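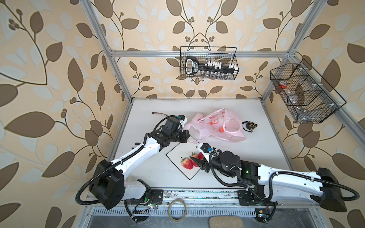

## cindside-tools

Hello! This is the software that runs our two-arm cell at Saleck: the control loop, the perception bits, the little planner and a handful of scripts for looking after recordings. I wrote most of it in a hurry and have been tidying it up ever since, so some folders are much nicer than others. If you only want to replay episodes on your laptop, skip down to "Replay" and ignore everything to do with motors.

Last proper update to this file: Sat 18 February.

## What's in the repo

- `control/` — joint control for both arms, the rail, and the grippers. One process per arm, plus one that owns the rail.
- `percep/` — finds the marked square on the table, then finds whatever is in it. Strawberries are the current target.
- `plan/` — picks which arm goes, from which side, and how low.
- `prandthorpe/` — the recorder. It has its own config file and its own opinions about folder names, sorry.
- `tools/` — everything else, including the calibration script.

## How the square works

The thin black outline on the table is the task area. `percep` looks for its four corners in the fixed camera first, and only then hands over to the wrist cameras. I used to assume the square was lined up with the rail, which was lazy of me, and it broke the first time somebody put it down as a diamond. Now the angle is worked out fresh at the start of each episode and saved in `episode.json` as `square_yaw`.

Anything outside the outline counts as clutter. The planner treats clutter as a lump with a height, and it doesn't care what the lump is. So the pink bag gets a box round it, the tape measure gets a box round it, and the cable over by the left arm gets a very flat box that I still don't fully trust. Bags are the worst of the lot, because a raised handle makes the box far taller than the bit that would really get in the way. If your arm keeps taking a silly high path, try `--clutter-trim` and see whether it calms down.

One known nuisance: the orange ball showing through the side of the bag gets picked up by the colour step now and then. The shape step normally throws it out again, but you'll see it flicker in the debug view.

The leafy wallpaper is masked out completely. Please leave the mask on! The berries printed on it are brown, and I still had false hits up there before I added it.

## Getting it running

1. Clone the repo and run `make setup`. It takes a while.
2. Copy `config/cell.example.yaml` to `config/cell.yaml` and fill in your ports.
3. Home the rail with `tools/home_rail --slow`.
4. Run `tools/calibrate --both`. It wants 13 views per wrist camera and will nag you until it gets them.
5. Start the lot with `./run cell`.

The control loop is set to 200 Hz. You can lower it, but the gripper close gets jerky, and soft fruit doesn't forgive that.

## Replay

`./run replay <folder>` works without any hardware. Add `--overlay` to draw the square, the clutter boxes and the chosen grasp on top of the video. I use this more than anything else in here — most of my bugs were hiding in plain sight in the overlay.

The starter set is called Buenaventura and has 201 episodes in it. Two episodes in it have the left and right wrist streams swapped, and the loader fixes that quietly using `known_swaps.txt`.

## Things that still annoy me

- When two berries touch, `percep` sometimes joins them into one long berry and the planner goes for the middle. There's a half-finished branch for this called `split-blobs`.
- A berry tucked right up against a gripper jaw can vanish from the wrist view. The fixed camera usually keeps hold of it, so the tracker now takes whichever view saw it last.
- The two arms share one rail and the check that keeps the carriages apart is plain distance. It's safe but very timid.
- The log viewer eats memory if you leave it open over lunch.

## Changing things

Pull requests are welcome, small ones especially. Please run `make check` first and attach an overlay clip if you've touched `percep` or `plan`.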